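手持夹爪采的演示，轨迹质量差的那部分到底删不删？附我们的对比结果

8月　楼主：Fabian Mösli

先说情况。我们组从春天开始用手持夹爪采模仿学习的演示数据，夹爪是在Stosley那套图纸上改的，指板换成自己打的平板。任务是桌面整理，把小件从板上拿到盒子里，或者反过来。采集的人一共四个，都是学生。相机装在夹爪上，位姿靠视觉惯性里程计离线恢复，没有外部动捕。

总共录了1,272条。里程计跑完以后按老规矩过一遍筛：重投影误差超阈值的删，中间丢过跟踪又重定位的删，首尾位姿对不上的删。筛完剩905条。一直以来我们都只用筛完的训练，没人想过要不要改。

上个月Hermine Hämmerli提了一个问题：被删的那些是不是集中在某类画面里。她抽着看了一批，发现白色台面占满视野的片段特别容易被删，夹爪贴近台面的时候尤其多。也就是说，筛选本身改变了数据的分布，策略在“靠近白面”这个阶段看到的样本变少了。

所以做了下面的对比。策略网络用Casska的默认配置，没调参，视觉编码器冻结，动作是相对位姿加开合宽度。

A组：905条，全部是筛过的。
B组：1,272条，全用，坏轨迹不处理。
C组：1,272条，坏的片段只保留图像和开合宽度，位姿那部分的损失置零。
D组：从905条里随机抽700条，用来看数据量的影响。

每组训三个随机种子，各在同一台机械臂上跑二十次，初始摆放用同一张表。取三个种子里居中的那个：A组成功十四次，B组十一次，C组十六次，D组十三次。

我的理解是：B比A差，说明坏位姿确实有害；C比A好，说明被删的图像里有有用的东西。D和A差得很少，说明这个阶段多一点少一点条数影响不大，所以C的提升应该不是单纯因为数据多。

想听听大家的意见，尤其是做过类似筛选的。

2楼　leonie_b

我是Leonie Bolger，做过一阵子同类的事。二十次里十四次和十六次，这个差别在统计上基本说明不了什么。你自己拿二项分布算一下区间，两个重得很厉害。三个种子取居中的那个也不太好，三个都列出来，或者把六十次合在一起报。

另外D组的设计我没看懂。从905里抽700，能说明在这个范围里数据量不敏感，但推不到1,272那边去。你要比的是905到1,272这一段，应该补一组条数跟A一样、但按C的办法处理的。

3楼　楼主 Fabian Mösli

同意第二点，补一组E：从1,272条里随机抽905条，坏片段照样保留图像、屏蔽位姿。这个晚上就能开始训。

第一点，二十次确实少。机械臂和另一个项目共用，每周能排到的时间有限。三个种子的原始数字我整理一下贴上来。

4楼　灰度直方图

问个基本的。你说白面占满视野容易丢跟踪，相机是鱼眼还是普通镜头？鱼眼的话边上总该能看到点别的东西，特征点不至于全没了。

5楼　楼主 Fabian Mösli

普通广角，没上鱼眼。当时考虑的是指尖附近的分辨率，鱼眼在中间那块像素太少，开合宽度估不准。现在看代价就是贴近的时候周围的东西进不来。

特征点上限设的是1,000，正常桌面上能跑满，贴近白面的时候掉得很快。剩下的点还有不少落在夹爪自己身上，那些是要用掩膜去掉的，去掉以后就更少。

6楼　灰度直方图

那问题不在筛选，在镜头。换鱼眼，或者在台面上贴几张定位码，这一类失败大部分就没了。花时间研究怎么抢救坏数据，还不如重录。

7楼　renata.brz

不同意楼上。贴定位码是常见做法，但策略会学着看码。我们在Brunner那个数据集上吃过亏，训练时桌上有码，部署时把码撕了，成功率掉一大截。后来用图像修补把码抹掉再训，又多出一套麻烦。白台面是部署环境本来的样子，数据里就应该有。

重录也没那么便宜。三百多条，四个学生，录完还得重新标任务段。

我是Renata Brzozowska，之前在Punano的讨论组里写过一篇关于掩膜位姿损失的记录，跟楼主的C组思路接近。有一个区别：我们没有把整段位姿损失置零，按里程计给的协方差做了加权，协方差大的权重小。效果比直接置零稍好，但对协方差估计的质量很敏感，里程计自己过于自信的时候就会出问题。

8楼　leonie_b

加权这个我支持，至少连续。置零要先定一个阈值，阈值又是一个要调的东西。楼主现在“坏片段”的边界是怎么划的？整条划，还是按帧？

9楼　楼主 Fabian Mösli

按帧。从丢跟踪前十帧开始，到重定位以后十帧结束，中间全部算坏。首尾位姿对不上的那类没法定位到帧，只能整条屏蔽位姿。

十帧是拍脑袋定的，没扫过。

10楼　hhaemmerli

我来补充一下抽查的做法，楼主写得太简略。

我没有看完全部被删的，是按采集人分层抽的。看的时候给每条记三件事：丢跟踪那一刻视野里主要是什么，夹爪离台面远近（粗分三档），当时是不是在快速转腕。第三项是后来加的，因为看了一阵发现有个学生习惯在下探前甩一下手腕，运动模糊也会造成丢失，跟台面没有关系。

把甩手腕的去掉之后，剩下的里面白面为主的仍然占多数。不过我想强调这是人工判断，只有我一个人看，没有第二个人复核。楼主在主帖里说“集中在”，我自己会说得更保守一点。

11楼　半导体冰箱

路过，做传统标定的。你们白面上的划痕和污渍其实是能用的特征，前提是曝光别太高。很多人自动曝光一开，画面里大片白，相机会压暗一点，夹爪那块黑的又把曝光往上拉，最后两头来回跳。锁曝光试过没有？

还有，夹爪指板如果是哑光黑的，去掩膜的时候边缘会漏一圈亮边，那圈亮边跟着相机走，里程计会当成静止的点，位姿就被往“没动”那边拽。掩膜往外扩几个像素就行。

12楼　楼主 Fabian Mösli

曝光没锁，这个确实没试。掩膜扩过两个像素，可能不够。而且我们的掩膜是按张到最大时画的，指板合拢的过程中位置一直在变，固定掩膜只能盖住一部分。

指板是哑光黑。内侧那条竖边确实会有一道细亮线。

13楼　renata.brz

固定掩膜这个问题比你想的大。你可以用开合宽度去驱动掩膜，宽度本来就有读数，两指对称动，画两个多边形跟着平移就够了。我们当时改完这一项，丢跟踪的条数少了不少，镜头和台面都没动。具体数字我手头没有，要翻以前的记录。

14楼　灰度直方图

所以你看，还是采集端的问题。掩膜、曝光、镜头，三样都没弄好就去比训练方法，比出来的结论换一套硬件就不成立了。

15楼　leonie_b

这句话我只同意一半。采集端当然该修，可是数据已经录了，组里总得决定怎么用。而且“筛选标准会改变分布”这个观察跟硬件关系不大，换了鱼眼也会有别的画面类型更容易被筛掉，比如反光、比如手挡住一大块。楼主的问题问的是筛选策略，我觉得是个正经问题，只是现在的实验量撑不起主帖里那几句结论。

16楼　楼主 Fabian Mösli

贴一下三个种子的原始数字，每个都是二十次里的成功次数。

A：十二、十四、十五
B：十、十一、十一
C：十四、十六、十六
D：十二、十三、十五

E组训完了，也跑了：十三、十五、十六。

E在A和C之间，跟C差得不多。合起来看，A是六十次里四十一次，C是四十六次，E是四十四次。按leonie_b说的算了区间，A和C重叠，我收回“C比A好”这句，改成“C没有比A差，方向上偏好”。B比A差这一点，六十次里三十二次对四十一次，区间也有重叠，同样只能说是倾向。

17楼　leonie_b

这样写我没意见了。建议再把失败分一下类。如果C真的补上了“靠近白面”这个阶段，那A的失败应该更多出在下探，C应该更少。总成功率看不出来的东西，分阶段也许能看出来。

18楼　hhaemmerli

分阶段的失败我记了，A和C都有。A的十九次失败里下探阶段十次，C的十四次失败里下探阶段五次。其余是抓取时滑掉和放置偏了，两组差不多。

数目小，大家自己掂量。记录的时候我不知道当次跑的是哪一组，模型文件名是Fabian改过的，这一点可以放心。

另外回4楼和6楼关于视野的问题。说“白面占满”可能让人以为画面里只剩白的，多数时候没那么极端，一般还有一条木板或者盒子的边。贴一帧我们常见的：

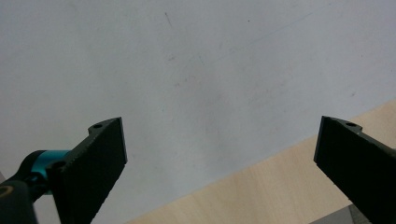 夹爪相机视角，两指张开，白面为主，木板从右下斜着穿过。

这一类画面里，木板上沿那条直线很强，但直线只能约束垂直于它的方向，沿着线滑动是看不出来的。木纹也差不多顺着板边走，帮不上多少。右指又把木板挡掉一大块。白面上真正能当角点用的，就是靠上的那条短划痕和它旁边的小黑点，另外有一条很淡的长线，污渍都太糊。

19楼　半导体冰箱

这个图好。左指的亮边能看出来，就是我在11楼说的那个。指尖上沿那两个小圆孔你们掩进去没有？黑底上的暗孔，对比度低，但是离相机近、一直清楚，有的检测器阈值调低以后会抓住不放。左指靠后还有一个，也一样。

青绿色那截圆柱上面有高光，最好也一起盖掉，高光不跟着物体走，比固定点还烦。

20楼　楼主 Fabian Mösli

孔应该在掩膜里面，凸起的那个小耳朵不确定，画多边形的时候我是按指板的斜边直接拉过去的，很可能把耳朵漏在外头了。圆柱只盖了一部分。明天查。

21楼　灰度直方图

看了图，我把话收回来一点。这种视野换鱼眼会好，但也别指望完全解决，画面再往上推一点估计还是白的。你们惯性那一路的权重是多少？这种短时间的退化，惯导撑一两秒应该撑得住，不至于整条废掉。

22楼　楼主 Fabian Mösli

惯导用的是相机自带的，噪声参数抄的手册，没有自己标过。撑半秒可以，再长就飘。下探加闭合一般超过一秒。

23楼　renata.brz

手册上的噪声参数通常偏乐观，自己静置录一晚上算一下Allan方差，把参数放大再跑，丢失后的恢复会稳一些。这件事不用重录，原始惯导数据在的话，1,272条可以全部重跑。

重跑之后如果能救回来一部分，你们的A组就不再是905条了，整张对比表要重做。我建议先做这个，再谈置零还是加权。

24楼　hhaemmerli

原始惯导都在，没删。重跑一遍全部数据，用组里那台机器周末能跑完。

25楼　楼主 Fabian Mösli

顺序定一下，免得又各做各的：

先改掩膜，跟着开合宽度走，耳朵和圆柱都盖进去。
然后标惯导噪声。
两样弄好以后1,272条全部重跑里程计，筛选阈值不变。
看还剩多少条被删，Hermine再抽一遍，这次找第二个人一起看。
最后重做A、C，加一组按协方差加权的，B和D不做了。

曝光锁定只影响以后新录的，单独开一批，不跟这次混。

26楼　leonie_b

可以。另外把那十帧的边界也扫两三个值，反正训练便宜，评测贵的话先看验证损失。

27楼　renata.brz

验证损失跟实机成功率对不太上，我们这边对过，只能用来排除特别差的。扫可以扫，别拿它选最终的。

28楼　leonie_b

那就选两个值上实机。完全不上实机的话，我宁愿不扫。

29楼　楼主 Fabian Mösli

机械臂排到下下周才有空，周日我先把掩膜改完，丢跟踪的条数有变化就在这个帖子里更新。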